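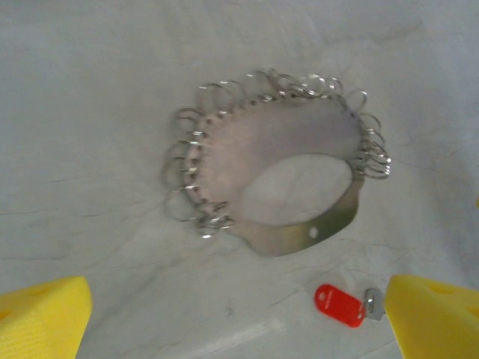
What do you call this ring holder, and how do I keep it from snagging?

Madalena Vilela
I've got one of these curved metal plates with little split rings all along the edge - for keys, with a red plastic tag to go with it. The rings bunch up at the ends and I can never get a key on! Any tricks?

Afia Amoah
I just call mine a key holder. Lay it flat on the counter, slide a butter knife tip into the ring and work the key around. Start in the middle of the curve and leave every other ring bare if you can. I have 8 keys on mine and it's so much easier now (my nails thank me).

Clukia51
mine tangles too. i gave up and use 2 hooks by the door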